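# How to run the block-spelling demo on an open day

*Raffaele Marras, 12 September 2021*

These are my notes for anyone running the two-arm table at the next Furnoris open day. Over 147 people came through last time, and the block table had a crowd for most of the afternoon. The steps assume you have driven the arms before.

## Before the doors open

1. Clear the wooden table and wipe it down. Crumbs and grit get under the blocks and tip them.
2. Power up both arms and wait for the green lights on the grippers.
3. Start Homero on the laptop and load the "spelling" profile. It limits speed and closing force. Don't use the Rollus profile from the warehouse demo, it's too fast for people standing close.
4. Open and close each gripper 4 times and listen for clicking.
5. Check that the cables have slack with the arms stretched out to the middle of the table.

## Laying out the blocks

Tip the blocks out and spread them by hand to the left, center and right. Keep a bare strip in the lower middle of the table, in reach of both arms. The word gets built there. Blocks can touch each other in the side groups, but pull a few apart so the first pick is an easy one.
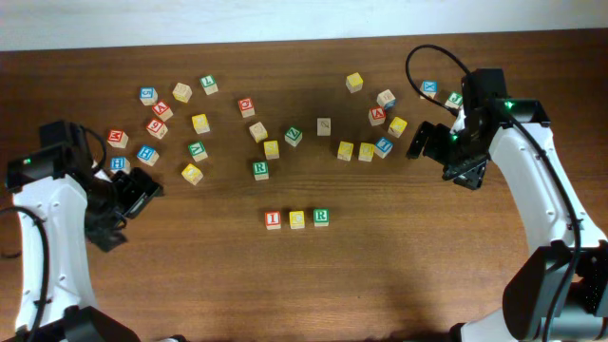 Take short words from the audience. Three or four letters is enough. A five-letter word can take several minutes and people drift off to the next table. If a child offers a long name, ask for a nickname.

Turn the letters you need face up before you start. The arms can roll a block over, but it's slow and the block often ends up on the wrong side again.

## Picking up a block

1. Choose the arm on the same side as the block.
2. Bring the open fingers down on either side of it, with a gap on both sides.
3. If a neighbor is in the way, nudge it clear first with the closed gripper.
4. Switch to the wrist view and line up the fingers with the sides of the block. 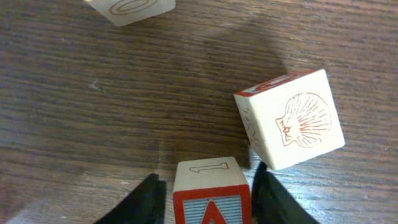

5. Close slowly. A block that sits crooked will usually turn to match the fingers – let it, then close the rest of the way.
6. Lift a little, stop, and look again before you carry it over.
7. Set it down next to the last letter and open the fingers fully before backing off.

Keep one arm parked while the other is over the bare strip. Homero will stop both if they get too near each other, and the restart takes 44 seconds.

## Letting visitors try

Give each person one block, not a whole word. Stand next to them with a hand near the stop button. Most people push the handle too far on the first try, so set the scale to 56 percent in the Parisi panel and leave it there.

The table is behind a rope on the visitor side. If someone leans over it, stop the arms and wait.

## Packing up

Park both arms, quit Homero, then switch off the power in that order. Blocks go back in the bag with the drawstring. Write any dropped picks in the log, with the arm and the letter, so I can check the finger alignment before the next one.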